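Draver opens simulated kitchen package to outside robot labs

24 July 2024

Draver, a small software company that builds virtual test spaces for robot arms, has put its kitchen package on general sale. The product is called Bellis. Until now it had been available only to a group of 10 early customers, most of them university labs and small automation shops.

Bellis is a set of computer-rendered kitchens with a robot arm already mounted at the counter. A customer loads one of the rooms, connects a control program, and has the arm try ordinary tasks such as picking up a mug or moving a knife out of the way. The same task can be repeated as often as needed with the items in new positions. No hardware is required.

The release comes with six rooms and 54 household objects. The rooms differ in counter shape, wall finish, floor and lighting. The objects include dishes, cutlery, bottles, bread and produce. Draver says each one has been given a weight and a surface grip value, and that both can be changed by the customer in a plain text file.

"People kept asking us for a messier counter," said Amrit Ouellet, who runs product work at Draver. "Our first rooms had a block and a bowl on a clean table. A program that does well with a block and a bowl can fall apart when there is a loaf of bread behind the thing it wants."

Clutter is the main selling point. Each room has a setting that controls how many items are placed on the counter and how close together they stand. At the low end there may be only two or three. At the high end, items partly hide one another from most camera positions, and the arm has little room to bring its fingers down without touching something else.

The customer can fix a layout and save it, or let the software draw a new one for every attempt. Saved layouts can be shared between sites, so that two teams working on the same task can compare results on the same arrangement. Ouellet said that feature was added late, after two of the early customers found they had been comparing scores from different counters for most of a month.

Bellis is sold by yearly license. There is one price for teaching and research use and a higher one for companies. Draver did not publish either figure and said quotes depend on the number of seats. A trial version with a single room is free for 68 days and has the full object set, but it does not allow saved layouts to be exported.

The package runs on Inanen, the company's own simulation engine, which is included in the license. Customers who use another engine can export the rooms and objects, though the lighting settings do not carry over and have to be set again by hand. Draver said it is working on that and expects to have a fix in October.

Didberg, a firm that designs kitchen automation for cafeterias, was one of the early customers. It used the package to try out grasping programs before moving them to an arm in its workshop. The company said the simulated rooms were most useful for finding approach problems, where the gripper comes down at a bad angle or a finger bumps the item next to the target. It found them less useful for soft food. Bread in Bellis is a rigid object and does not give when squeezed, so a grip that works on the simulated loaf may crush a real one.

Draver confirmed that limit. Soft objects are not part of this release, and neither are liquids. A bottle or mug can be lifted, tipped and set down, but nothing pours out of it. Drawers and cabinet doors can be opened in some rooms and are fixed in others, and the manual lists which. 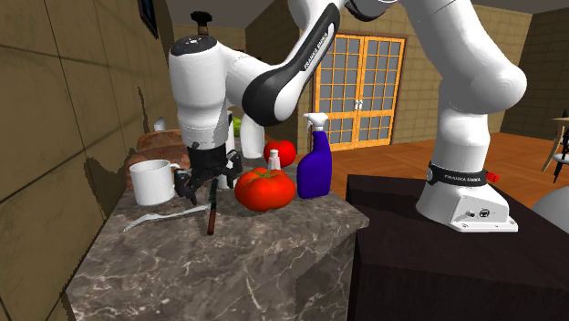

A simulated arm with its gripper open over a marble counter set with a mug, bread, cutlery and tomatoes. Rendering: Draver

Thin, flat items remain hard for most programs, according to the notes that come with the release. A fork lying on stone leaves very little for a gripper to close on, and a small error in height means the fingers either miss it or press into the counter. The notes suggest starting with the mug, whose handle gives a clear target, and adding cutlery once that task is steady.

Results are written out after each attempt as a short log with the time taken, the contacts made and whether the target item ended up where it was supposed to be. Contacts with other items are listed separately. A customer can decide to count those as failures or ignore them. Video of each attempt can be saved as well — the default is off, as the files fill a disk quickly.

Installation takes over 10 gigabytes of disk space with all rooms loaded. Rooms can be installed one at a time by customers who are short on space. A recent graphics card is needed for the full rendering mode. A simpler mode, with flat lighting and no reflections, runs on an ordinary office computer and uses the same physics.

Early customers will be moved to the release version at no charge for the rest of their current license. Their saved layouts will open in the new version, but layouts made in the release version will not open in the old one. Draver recommends that groups sharing files update all their machines together.

The company plans a second set of objects for later in the year, with more packaging and more lids. Ouellet said customers have also asked for a dish rack and a sink that can be used. The dish rack is being built now. No date has been set for the sink.

Support is by email for research customers and by email or phone for companies. The manual and the object list can be read on the Draver site without a license. Requests for the trial version go through the same site, and the company says it answers most of them within two working days.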